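ok thread. cleared off the big brown table at the Mistley place this weekend and I have opinions about what a table is for

backstory: it's the one dark wood table, the only big flat thing in the room, so everything lands on it. bags. mail. lunch. things people are "coming right back for"

been like that since April if I'm being fair. I moved in my own pile then too so, partly me

rule one, which I stole from Halfdan Ingvarsson: don't sort while you clear. pick a thing up, decide, next thing. the second you start making little categories you're there till dark

rule two is mine. soft stuff goes first. toys, cloths, anything squishy. it takes up tons of room and weighs nothing, so you get a big win early and don't quit

soft toys get one bin. one. if the lid won't close something goes to the Zultstead swap shelf and no I don't want to hear about its feelings

(I do a little want to hear about its feelings)
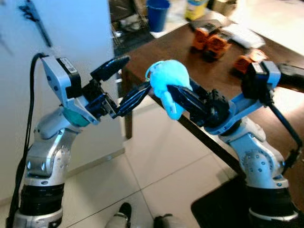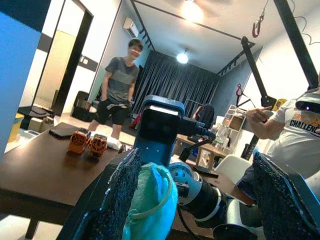

Huguette Pruvost
home organizer + room resetter, Mistley

the sky blue one is so squashy you can pack it in any gap. great bin filler. put the stiff toys in first and stuff that kind down the sides

cups: a blue plastic cup on a work table is fine while someone is drinking from it. otherwise kitchen. I'm not running a cup museum

also please look at what a shiny dark tabletop does under ceiling lights. gorgeous. also shows every crumb and every thumb print. so wipe last, once, whole top, don't spot wipe as you go — you get streaks and then you get mad

cloth barely damp, then a dry one right behind it. go with the grain. I used the polish from Pilleo once and it smelled like a dentist for days so now it's just water

orange parts stay out because they're in use. that's allowed!! a clear table isn't a bare table. what I can't stand is a thing that's out for no reason next to a thing that's out for a reason, you cant tell them apart anymore

what I tell people is pick a side for stuff in progress and keep the rest open. tape a line if you have to. looks silly for a week, then you take the tape off and everybody still does it

somebody asked about the curtains. floor length dark gray, whole back wall. yes they hide a lot of sins visually. they also eat dust so vacuum the bottom hem, thats where it all goes. brush head, low suction, top to bottom if you can reach

and don't shove boxes behind them!! I know. I know it's tempting. you will forget those boxes exist and then buy it all again. ask me how many rolls of tape I own

shopping since people always ask: one lidded bin, two cloths, masking tape. I spent 600 on fancy storage my first year doing this and gave most of it away

Chantharasri has decent bins in the back aisle, the see through kind. get the shallow ones, deep bins are where things go to die

total time was some 4 hours w/ a long lunch in the middle. could be less if you skip lunch — don't skip lunch

next up is the drawer under the printer. pray for me. if you've got a drawer like that send pics, I want to feel better about mine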